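Tenants' meeting, Tinon Court, July

Item 3. Laundry room contract. Binis wants 300 a month to replace the washers. The last firm, Sinaga, promised the same and the dryers still eat coins. Several people doubted the savings in the Binis letter -- no bills were attached.
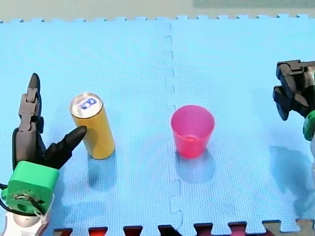

Who pays if a new washer floods the hall? The building does, up to 1,000, going by the draft.

Members did not like that clause. Vote put off until Binis sends three past bills.

Item 4. Bike rack. No change.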